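Notice patient Brerkulico : point d'avancement au financeur

Période couverte : de septembre à décembre

Rappel de l'objet

La subvention accordée par la fondation Tang porte sur la réécriture de la notice d'un collyre en unidoses, le Brerkulico, indiqué dans la sécheresse oculaire modérée. Le laboratoire Lakis fournit le texte réglementaire, notre équipe de Jandville le rend lisible, et des patients nous disent ensuite si nous y sommes arrivés. Sur le papier, l'affaire tenait en un trimestre. Le papier, en l'occurrence, est imprimé en corps 7 sur une feuille pliée en accordéon, ce qui aurait dû nous alerter.

Où nous en sommes

La version 2 de la notice est rédigée. La version 1 l'était aussi, et elle nous plaisait beaucoup, ce que les patients n'ont pas jugé être un critère. Nous avons mené 76 entretiens à Jandville et dans les communes voisines, auprès de personnes qui utilisent ou ont utilisé un collyre au cours des douze derniers mois. Chacune recevait la notice, quelques minutes pour la lire, puis une série de questions pratiques : combien de gouttes, à quel moment, que faire d'une unidose entamée, que faire des lentilles.

La rubrique « Comment utiliser ce médicament » passe bien. Celle des effets indésirables passe moins bien, en particulier la distinction entre « fréquent » et « peu fréquent », que plusieurs lecteurs ont interprétée comme une nuance de politesse. Quant à la phrase « ne pas utiliser en cas d'hypersensibilité à l'un des composants », elle a été comprise par une part non négligeable des participants comme un avertissement destiné aux gens émotifs. Nous l'avons remplacée par « n'utilisez pas ce collyre si vous êtes allergique à l'un de ses composants ». Le service réglementaire de Lakis a accepté la modification après deux relectures et une troisième pour vérifier les deux premières.

Le texte est passé de 1 ligne d'excuses pour sa longueur à zéro, et la partie consacrée à l'instillation compte désormais 642 mots, schémas non compris. C'est encore long pour expliquer comment faire tomber une goutte dans un œil. Toutes les tentatives de raccourcissement ont buté sur la même étape, celle où l'on tire la paupière inférieure vers le bas en regardant le plafond, et qui réclame manifestement de la prose.

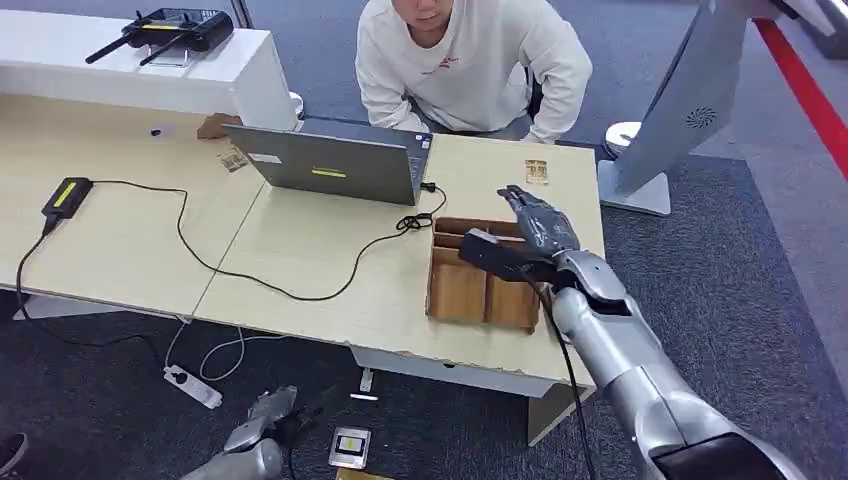
La responsable du projet
Pôle information patient, Jandville

Difficultés rencontrées

Les schémas ont pris du retard. La première série montrait un œil si bien dessiné que les participants l'ont trouvé inquiétant ; la deuxième, plus sobre, a été prise par plusieurs d'entre eux pour un poisson. Une troisième est en cours, avec un visage entier et une main, et la consigne donnée à l'illustrateur tient maintenant sur une page.

Le recrutement a été plus simple que prévu chez les plus de soixante ans et plus laborieux chez les porteurs de lentilles, qui ont tendance à considérer qu'ils savent. Leurs réponses à la question sur le délai avant la remise des lentilles suggèrent qu'il serait prudent de garder cette consigne en gras. Nous avons ajouté un rappel dans l'encadré de tête, à la place d'une mention que le laboratoire souhaitait conserver et que nous avons fini par loger plus bas, au terme d'échanges courtois et nombreux.

Enfin, la consigne de conservation reste ouverte. Le texte d'origine demandait de tenir le produit « à l'abri de la lumière et hors de la vue des enfants ». Interrogés, les participants citent d'abord la salle de bains, puis le sac à main, puis la boîte à gants. Nous attendons de Lakis une formulation sur les températures avant de trancher le cas de la boîte à gants.

Budget

Les dépenses suivent le plan, à une exception près : l'impression des maquettes au format réel. Le pliage se facture à part, et il se facture à chaque version. Nous demandons l'autorisation de reporter sur ce poste le reliquat des frais de déplacement, les entretiens s'étant tenus plus près de nos locaux que prévu. Le montant total demandé ne change pas.

Suite du calendrier

Restent à faire la validation des schémas, un second tour d'entretiens plus court portant uniquement sur les effets indésirables et la conservation, puis la remise du texte définitif au service réglementaire. La version en gros caractères sera préparée en parallèle ; elle était prévue en option, et les lecteurs d'une notice de collyre nous ont fait observer que l'option leur semblait mal placée.

Deux décisions sont attendues de la fondation : l'accord sur le report budgétaire décrit plus haut, et un avis sur la diffusion de la grille d'entretien à d'autres équipes, qui nous en ont fait la demande. La grille et la version 2 annotée sont jointes au présent rapport, dépliées.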